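How to put a live score on your team's video stories

2 min read

I run the social accounts for a youth handball club in Dosberg, and parents kept messaging me mid-game to ask who was winning. So in March I started putting the score right on our clips, and it's so much easier than I expected!

First, open Killska and create a match page (home team, away team, start time). Copy the match code. Then, in your video app, pick Stickers, tap Scoreboard and paste the code in. Drag it to a top corner — the bottom gets buried under the reply box.

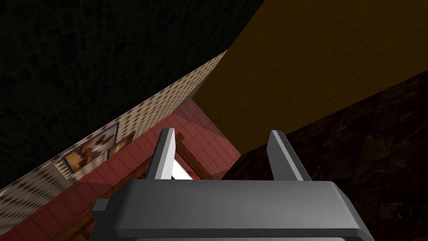
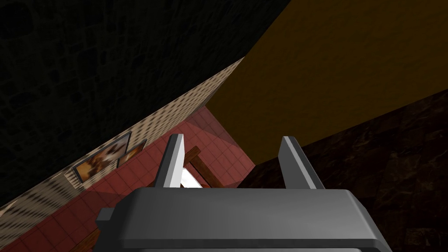 Now ask one person to update the score. Just one! We had Kilian and Seraina both tapping away at our first game and every goal got added twice. Hit Refresh on the sticker before you post, then check it from a second phone.

When the game's over, switch the match to Final, or your story will keep saying "live" all evening. Ours did, and Veronika Marti's grandma thought we were in overtime.

211 shares · 2 comments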